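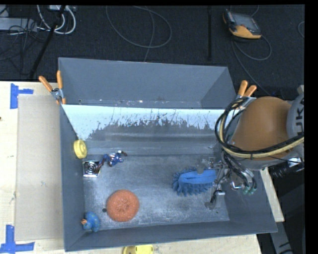
Porting Our Game to a Second Platform: Project Report

Course: Game Production Studio
Game: Lalano
Submitted: 15 April 2023

What we set out to do

Lalano is a small puzzle adventure my team made last fall for PC. You play a lighthouse keeper on an island called Nurnumside, and you move light from room to room with mirrors and colored glass until the doors open. It's short, it's a little moody, and people in the fall class seemed to like it, so when the spring assignment came around (take something finished and make it run on hardware it wasn't built for) we already had our victim.

The goal was to get the whole game running on a handheld PC at a steady frame rate, with full controller support, text you can read on a small screen, and no missing content. I wanted that last bit in writing from the start. I've played plenty of ports where a level got quietly simplified and you can feel the hole where something used to be. My part was the rendering work and the controls, so that's mostly what this report covers. The sound and save system people wrote their own.

Where we started

The very first thing I did was copy the PC build over and just run it. It booted! I was thrilled for as long as the title screen lasted. Then I walked into the first mirror room and the game turned into a slideshow. The menus wanted a mouse, the subtitles were tiny, and the pause button did nothing at all, which meant the only way out was to kill the whole program.

So the list I wrote that evening was: frame rate, menus, text, pause. I kept it taped up next to my monitor all semester and kept adding to it in smaller and smaller handwriting.

Rendering

The lighting in Lalano is done in Treltero, the engine layer our team built on top of the course framework. Every beam of light is traced through the room, and every time it hits a mirror it spawns another beam. On a desktop that's fine. On the handheld it was eating nearly everything, and I went in assuming the beams themselves were the problem.

They were part of it, but the worse part was that we recalculated all of them on every single frame, even when the player was standing still reading a note on the wall. Nothing in the room had moved and we were doing the entire job over again. I felt pretty silly when I saw that in the profiler. I'd written that code myself in the fall and had been kind of proud of it.

The fix was to keep the last result and only redo it when a mirror, a lens or a door changes. That took an afternoon to write and then two weeks to get right, because there are a lot of ways for something to change. Doors that swing open slowly, for instance. My first version only noticed when a door started moving and when it stopped, so the beam would pass straight through the wood until the door was all the way open and then snap to where it should have been all along. The moving platform in the cellar had the same trouble, and so did the fish tank (please don't ask me about the fish tank).

I also put a hard limit on bounces. A beam now stops after 6 mirrors. I went back through every puzzle to make sure no solution needs more than that, and none of them do, although there's one room in the tower where you used to be able to set up a big silly star pattern just for fun, and that doesn't fully work anymore. I was sad about it. It isn't part of any puzzle, but by my own rule from the first section it sort of counts as missing content, so I'm owning up to it.

Textures were the other big job. The fall build used huge images for everything, including the backs of bookshelves. I shrank most of them and I really can't tell the difference on the small screen. The exception was the hand-painted maps, where the lettering got mushy, so those stayed at full size.

Controls and menus

Moving the keeper with a stick felt good right away. Turning mirrors did not. With a mouse you grab the mirror and drag it to the exact angle you want, and a lot of our later puzzles depend on pretty fine angles. With the stick everybody overshot, came back, overshot the other way, and put the thing down in disgust.

I tried slowing the rotation down, and then it was accurate but boring. I tried speeding up the longer you hold, which was worse. What we kept is a mix: the stick turns the mirror at normal speed, the shoulder buttons nudge it by 2 degrees, and if the beam is very close to a target it gets pulled gently onto it. I was nervous about that pull because it could give away the answer. We made it weak enough that you have to be nearly there already, and I left a switch in the options to turn it off for anyone who wants to suffer.

The menus I rebuilt from nothing. I'd hoped to patch the old ones, but they were drawn with the assumption that there'd be a cursor, and every patch led to another patch. Starting over was faster and I should have done it in the first week. The new ones work with stick, buttons or mouse, and we moved them back into the PC version too since they're just nicer.

Text got bigger everywhere. That sounds like the easy part and it mostly was, except for the letters you find around the island, where a bigger font pushed the last lines off the paper. They scroll now.

Playtesting

We held our playtests in March, in the lounge next to the lab. People from other teams played from the beginning while I sat behind them trying very hard to keep my mouth shut. I'm terrible at it. I told one player where a lens was and had to throw out that session.

The biggest surprise was how differently people play when they can hold the game in their lap. They took breaks in the middle of puzzles, put it to sleep, came back and had no idea what they'd been doing. So we added a little notebook page that shows the last few things you touched. It wasn't in the plan at all and I think it's my favorite thing in the new version.

The playtests also turned up a crash in the chapter we call Caruso (the one with the old opera records). If you put the handheld to sleep while a record was playing and woke it up again, the game died. I could reproduce it every time once I knew the trick. The music stream was being closed and we were still asking it how far along it was. One check fixed it.

After that I wrote a script to load and unload that chapter 500 times overnight, mostly for my own peace of mind. It got through all of them, and memory use at the end matched memory use at the start.

How it turned out

The game can be finished from start to end on the handheld with no mouse and no keyboard. The frame rate is steady in every room except the greenhouse, where it still dips when all the glass panels are lit at once. I know why (every panel is its own object and they should be grouped) and I ran out of time. The tower star pattern is limited, as I said. Everything else from the fall version is in there.

What I'd do differently

Profile first, before having any opinions. I spent most of a week making beam drawing cheaper, and that work barely mattered once the caching was in. I'd also get the game into other people's hands earlier, even when it's ugly, because the mirror controls would have been settled weeks sooner.

And I'd keep better notes. For this report I had to dig through old commit messages to work out when things happened, and a lot of mine just say "fix" or "fix again". The greenhouse grouping is written up in the project folder for whoever picks up Lalano next, along with the list of rooms I never got around to checking with the pull turned off.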